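Questions about the silent retreat at Luvalo House

Do I need experience in meditation?
No. Many guests come for the first time. Hélène Fraser, who leads the morning sittings, gives simple instruction on the first evening. Please read the short guide before you arrive.

How long do we sit?
Each sitting takes 30 minutes and there are 4 of them in a day. You may use a chair, a bench or a cushion – all are equally good.

Is the retreat completely silent?
Silence starts after the first supper and ends on the last morning. You can always write a note to the teacher.

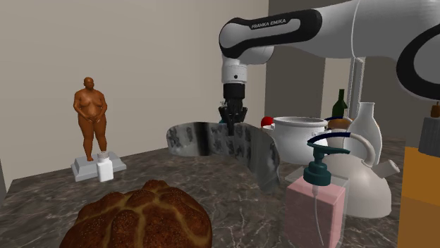 Dark marbled countertop with kitchen items.

What about meals?
All food is vegetarian. Tell us about allergies when you register, not at the door.

What does it cost?
The price is 400 dollars, with room and meals. If this is difficult for you, write to us and we will look for a solution.

Can I leave early?
Yes, but please speak with Hélène first.

When is the next retreat?
In April. Registration is already open.

Last updated 2019-01-12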